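Emlow Heated Waterer — Owner's Guide
Part 2: Placing, Filling and First Start
Revised 28 January 2025

If you've come straight from Part 1, your Emlow is out of its carton, the float valve is clipped in, and you've found the little bag of gray washers taped inside the lid. (If you haven't found it, go look again. It hides behind the drain plug.) From here on we're getting the thing into the pen, getting water into it, and getting your animals to drink out of it, and that last part can take longer than the plumbing!

I write these guides from our own place, Jamunar, where we keep goats, a handful of sheep and one very bossy donkey. We sit at 2,953 feet and we get real winters, so when I get fussy about frost in the steps below, you'll know where I'm coming from. If you live somewhere mild you can skip the notes marked COLD and you won't hurt my feelings.

What you need at the pen

The Emlow itself, with lid and float valve fitted
The mounting bracket and its four bolts
The washers
A garden hose rated for drinking water
An adjustable wrench
A bucket and an old towel
An outdoor outlet with ground fault protection

CAUTION: Keep the heater unplugged until step 9. The element sits in the bottom of the bowl and it will burn out if you run it dry. A burned element isn't covered under the Starent warranty, and the element shows it plainly when a unit comes back to us.

Placing the waterer

1. Pick your spot. You want a solid wall or a heavy corner post, out of the doorway, and well away from the hay. Goats drop hay in water like it's their job. Leave enough room for two animals to stand side by side, or the boss of the pen will park herself there all afternoon and the shy ones will go thirsty.

2. Check the ground. It should be firm and slope slightly away from the wall. If it's soft, set down a rubber mat or a couple of pavers first. Every waterer splashes a little, and a soft spot turns into a mudhole by spring.

3. Set the height. The rim should come level with the chest of your smallest grown animal. If you have kids or lambs in with the adults, mount it for the adults and give the babies their own shallow pan.

NOTE: I mounted my first one too low and our oldest doe, Mushi, stood in it. With both front feet. She seemed very pleased with it. Raising the bracket one plank fixed that, and I've gone by chest height ever since.

4. Hold the bracket against the wall and mark the holes. Drill pilot holes if you're going into hardwood. Drive all four bolts finger-tight first, check that the bracket is level, and then tighten them with the wrench. Stop once they're snug — the bracket can bow if you lean on it, and then the bowl rocks.

5. Hang the bowl on the bracket. Push down until both side tabs click. Give it a good pull toward you. If it lifts, one tab hasn't caught, so take it off and start this step over.

Connecting the water

6. Put one washer in the hose fitting and thread the hose onto the inlet by hand. Use the wrench for a last quarter turn only.

7. Open the tap partway and let the bowl fill. The float should rise and shut off the flow with the water sitting just under the molded line. Full, it holds 11 gallons.

If the water goes past the line, close the tap, turn the small blue screw on the float arm a half turn to the left, drain off a bucketful and try again. If it stops too low, turn the screw to the right. I usually need a couple of tries at this myself, so don't get discouraged.

8. Pull the drain plug and let this first fill go. It carries dust and a bit of a factory smell, and goats are picky about smells. Wipe the bowl with your towel, replace the plug and fill it again.

COLD: A standard hose will freeze solid long before the heated bowl does. In freezing weather, either run the feed through insulated pipe from below ground, or disconnect the hose and fill the bowl by hand. I do it by hand in the back pen and it's really not so bad. Drain the hose every time, though, and hang it up with both ends down.

CAUTION: Run the power cord through the metal spring guard that comes fitted to it, all the way up the wall and out of reach. Don't cut the guard shorter. Goats chew, donkeys chew worse, and a cord at nose height will be found on the first night.

Starting the heater

9. With the bowl full, plug in the cord. The light under the rim blinks green while the thermostat takes its first reading, then goes steady.

10. Set the dial. There are 2 settings:

Setting 1 keeps the water just above freezing. This is plenty for most people and it's the cheaper one to run.

Setting 2 takes the chill off. I use it for does near their due dates and for any animal that's been off its water, as they seem to drink more when it isn't icy.

11. Come back after a few hours and look at the light. Steady green means it's running normally. Amber means the water is low, so check the tap and the float. Red means the thermostat has shut itself down. Unplug it, wait for the light to go out, check the water level and plug it in again. If red comes back a second time, leave it unplugged and write to us.

NOTE: Don't test the heater by feeling the water on a warm day. The thermostat won't switch on if the water doesn't need it. People write to me in July every year about this one! 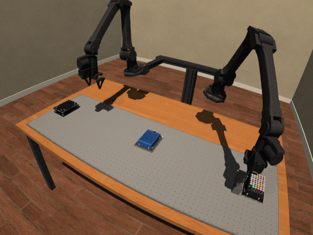

GETTING YOUR ANIMALS USED TO IT

Most sheep will walk up and drink the same day. Goats like to think it over. Leave the old bucket where it is for the first few days, right next to the Emlow, and fill it a little less each morning. Once you see every animal drinking from the new bowl, take the bucket away.

The hiss of the float valve spooks some of them. If yours jump back every time it refills, close the tap down a little so the flow is slower and quieter. You can open it up again once they've stopped caring.

If one animal still won't go near it, try rubbing a slice of apple along the rim. And please watch that animal closely in the meantime — a goat in milk that isn't drinking needs the old bucket back right away and, if it goes on, a call to your vet.

CLEANING

Once a week: Unplug the heater. Pull the drain plug, scrub the bowl with a stiff brush and plain water, rinse, plug the drain and refill before you switch the power back on.

Once a month: Do the same, but use white vinegar and water on the white crust that builds up over the element. Let it soak, then brush it off. Never scrape the element with metal. Rinse until you can't smell the vinegar anymore, or they won't drink.

At the end of the cold season: Unplug the cord, coil it above the bracket and leave the bowl in use as an ordinary waterer. It'll need cleaning more often in summer, when algae gets going. Shade helps a lot.

CAUTION: No bleach, please, and no scouring powder. Both dull the lining, and a dull lining holds slime.

Spare washers, float arms and drain plugs are listed on the parts page in Part 4. Part 3 covers joining a second bowl to the same water line.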